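Sunday Building Walk-Through, With My Notes

Posted 25/09/2020 by Ekua Agyeman

Okay, so several of you asked for the list I use when I go through the church building before services, and I finally typed it up! It started as a scrap of paper in my Bible and it has grown. The items are the actual checklist. Everything after "Comment" is me talking, so skip those if you're in a hurry.

I walk it in the same order each time, starting at the parking lot and ending at the baptistry, and it takes me 30 minutes if I don't stop to chat (I always stop to chat).

OUTSIDE

1. Front steps and handrail. Grab the rail and really lean on it.
Result: OK
Comment: Pastor Kofi Acheampong tightened the bottom bracket himself after the revival meetings and it hasn't budged. Leaves are going to be the next problem. Please sweep toward the flower bed and keep them off the drain.

2. Ramp. Check the grip strips and look for puddles.
Result: NEEDS WORK
Comment: The second strip is peeling at one corner. I pressed it down with my shoe and it came right back up, so that's not a repair. I've ordered a new roll from Seltlow. Until it's on, somebody please stand there with an arm out for our older members.

3. Parking lot lights.
Result: OK
Comment: All lit. I did drive over at night to look, in my slippers.

ENTRY AND HALLWAY

4. Main doors open all the way, both sides, with the bolts pulled.
Result: OK
Comment: I'm fussy about this one. The left door gets bolted after choir practice and people forget it. Pull the top bolt AND the bottom bolt. Then push the door with one hand, like you would if you had a baby on your hip.

5. Exit signs lit, test button pressed.
Result: OK, one slow
Comment: The one by the nursery took a moment to come on. I wrote the battery size on the tape behind it so we don't have to play the guessing game again.

6. Fire extinguishers: needle in the green, pin in, tag current.
Result: OK
Comment: The kitchen one had a coat hanging over it. Whose is the gray coat? It's in the office.

7. Hallway clear of chairs.
Result: NEEDS WORK
Comment: I know the folding chairs have nowhere else to live right now. They still can't live in front of the side exit. I moved 17 of them into the choir room and my back would like a word with all of you.

SANCTUARY

8. Pew bolts. Sit, rock, listen.
Result: OK except third row left
Comment: That pew creaks when you stand for the hymns. It isn't loose enough to close off, but I put a ribbon on the end so it gets looked at before the November conference, when we'll have it packed full.

9. Cords on the platform taped down.
Result: OK
Comment: Nhyira Acheampong has started running the microphone cords along the back wall and I could hug her. Pastor Kofi likes to walk when he preaches, especially once he gets going on Romans, and I used to spend whole sermons watching his feet.

10. Projector shelf and speaker stands. Give each a gentle shake.
Result: OK
Comment: The stands are Kondov ones and the collar needs to be turned until it clicks. If you don't feel the click, it isn't locked. Please don't let the kids hang their jackets on them.

11. Candles on the flat metal trays, away from the curtain, lighter put up high.
Result: OK
Comment: I measure with my arm. If I can stretch my arm out straight between the candle and the curtain, I'm happy.

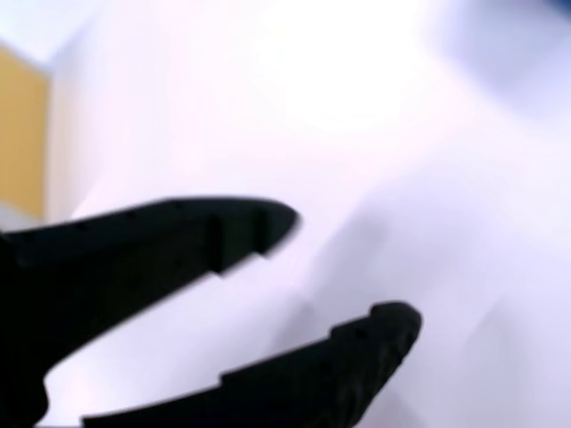
Rogelio Mangubat wrote to me after the first version of this list went around, and he thinks an arm's length is too close for that curtain. At his old church the draft from the side door used to lift the fabric a good way out, and they ended up tying the curtains back for every service that had candles. He'd like us to do the same and would also like the side door kept shut until the candles are out.

I've gone back and forth on it. The door is an exit, so it stays unlocked no matter what, but closed is fine, and tying the curtain back costs us one piece of cord. So I'm adding it:

11a. Curtain tied back on candle days. Side door closed, never locked.
Result: new item, start this week

BAPTISTRY

12. Water level, and cover locked when not in use.
Result: OK
Comment: The cover stays on and locked, even for ten minutes, even if you're only going to get towels. We have toddlers who can cross that platform faster than I can say "excuse me." The key is on the hook inside the robing room, above my head height, so bring a tall person.

13. Heater switched off and unplugged before anyone steps in.
Result: OK
Comment: I read this one out loud to whoever is helping, and I make them read it back to me. Pastor Kofi rolls his eyes and does it anyway. The tank holds 500 gallons and takes its time warming up, so plug it in the night before, then unplug it when you arrive. It won't get cold during the opening prayer, I promise!

14. Steps and mat.
Result: NEEDS WORK
Comment: The mat on the exit side slides. I tried turning it over and it slides that way too. Adom Fiadzo has a Tutden mat at home with rubber feet and is bringing it in for us to try.

NURSERY AND KITCHEN

15. Outlet covers in, cupboard latches working, gate swings shut.
Result: OK, 6 covers replaced
Comment: They go missing when we vacuum. Spares are in the Shemweta tin on the top shelf, the one that used to have cookies in it (sorry, it's only outlet covers now).

16. Stove knobs off, coffee urn empty and unplugged.
Result: OK
Comment: Check the urn last thing, after the final person has had their final cup. You know who you are.

17. First aid box.
Result: NEEDS WORK
Comment: We're low on the small bandages and the burn gel is past its date. If you use something, just leave me a note in the lid. I won't ask what happened, though I'll probably wonder through the whole closing hymn.

STILL OPEN

Ramp strip, chairs in the hallway, third row pew, baptistry mat, first aid refill. If you fix one before I get to it, put your initials next to it on the copy taped inside the office door, and use pen, please. The pencil rubs off when the door swings against the coat rack.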